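Malimora Asks Households to Clear the Counter Before Buying Anything to Organize It

GERKTON — Malimora, the household advice service, today released its June guide to the kitchen counter, and it opens with a warning that may not please the storage trade: most counter organizers don't do very much.

The guide, titled "One Tray," is free. It contains no shopping list, no color-coded calendar and no before-and-after makeovers. It makes one modest claim, which is that a plain tray with a rim, placed near the sink, will hold the odds and ends of a day until somebody has time to deal with them. Readers are invited to doubt even that.

"I have read a lot of promises about calm kitchens," said Ardalan Khosravi, who wrote the guide. "I don't believe a tray makes anyone calm. I believe it gives you a place to put your keys. If you want more than that from a piece of plastic, I can't help you."

Khosravi spent the spring going through letters from 400 households that had answered a Malimora call for counter complaints. He expected to read about appliances. What came in was mostly about small stuff: keys, sponges, cloths, pet toys, pens, rubber bands and things carried in from the yard that no one wants to throw out without asking.

The writers had already tried to fix the problem, often several times. They had bought racks that stood over the sink, baskets that hung from cabinet doors and divided bins meant for drawers. Many of those products were still in the house, and a fair number had become clutter themselves.

The guide doesn't ask for a matching set. A tray that is already in the house will do, provided it has a raised edge and can be wiped. Bright colors are fine and may be better, Khosravi argues, as a tray that blends into the counter is easier to ignore. Textured bottoms get a cautious nod. They do seem to keep a ball from rolling so freely, he writes, but crumbs settle into the pattern, and anybody who tells you such a surface cleans itself is selling something. 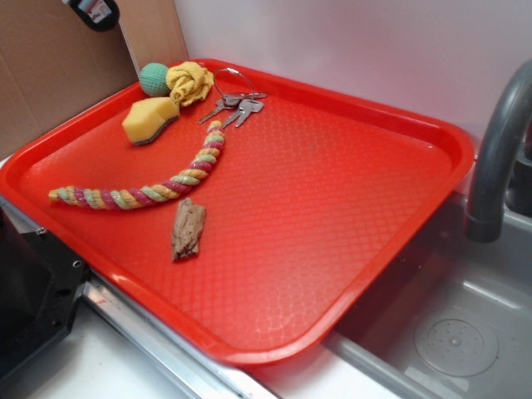

The method takes up less than a page. During the day, loose items go on the tray. In the evening, at whatever hour the kitchen closes, each one gets picked up and put where it lives. Things that live nowhere stay overnight, and if they are still there at the end of the week, the household decides whether it wants them.

Malimora has set no target for how long this should take. Earlier drafts mentioned a time limit, and Khosravi took it out after trying the routine in his own kitchen and finding that it depended almost entirely on who else was in the room.

Keys get a section to themselves. The common advice is a hook by the door, and the guide has no quarrel with hooks for people who use them. The letters suggest that plenty of people don't. They come in with bags in both hands, walk to the kitchen and set the keys down on the first flat surface. For those households, the guide says, it makes more sense to put the tray where the keys already land.

Sponges and cloths are where Khosravi is least sure of his own advice. A damp sponge left on a flat tray will dry slowly, and a cloth wadded into a ball is worse. The guide treats the tray as a stop on the way for both of them. Cloths should be hung open once the dishes are done, and sponges should stand on edge somewhere with air. He also asks readers to keep the sponge apart from anything a dog has had in its mouth, a request he admits is hard to enforce.

Pet things and found things, the guide concedes, will turn up regardless. A rope toy has no natural home in a kitchen, and neither does a brown lump that might be a chew or might be a piece of bark. Khosravi's suggestion is a low basket on the floor for the toys. For the lumps, he suggests asking once and then using your judgment.
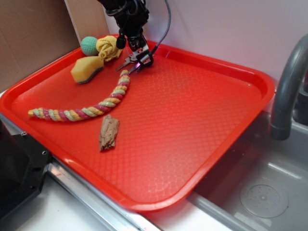
Keys, a sponge, a yellow cloth and a rope toy on a red tray beside the sink, with a gripper above the keys.

Before release, Malimora sent the draft to 31 households and asked them to follow it for the month. The company is not publishing a success rate. The group was small, everyone in it had volunteered, and people who volunteer to tidy a counter are already inclined to tidy it. What they sent back was used to correct the text. Several said the tray had filled up with mail, and the final version now says plainly that paper doesn't belong on it. One household in Asadi said a large tray had simply given them room for a larger mess. That comment is printed in full on the last page.

"Size is the part I'd argue about," Khosravi said. "A big tray is easier to use and easier to abuse. If you can still see a good stretch of the bottom at bedtime, leave it alone. If you can't, a second tray is the wrong answer."

The guide also has a few words for readers thinking of spending money. A rim should be high enough to catch a ball and low enough to wipe over. The tray should sit flat without sticking out past the counter, where a hip or a sleeve will find it. It should fit in the sink for washing, or at least be light enough to carry to a bathtub. Beyond that, Malimora sees no reason to pay extra, and it doesn't name or recommend any maker.

A shorter version for renters and shared kitchens is being prepared under the working name Amo. It will deal with the question of whose things may be moved, and by whom, a subject that produced the angriest letters of the spring. Khosravi has not promised that it will settle anything.

"One Tray" runs to 40 pages, a good part of which is given over to readers' letters. A first printing of 2000 copies will be offered through public libraries and community centers in the Gerkton area, and the text can be requested by mail at no charge. Readers who try the routine and find it useless are asked to write in and say so.

About Malimora

Malimora publishes plain-language advice on running a home. It does not sell storage products and takes no payment from companies that do.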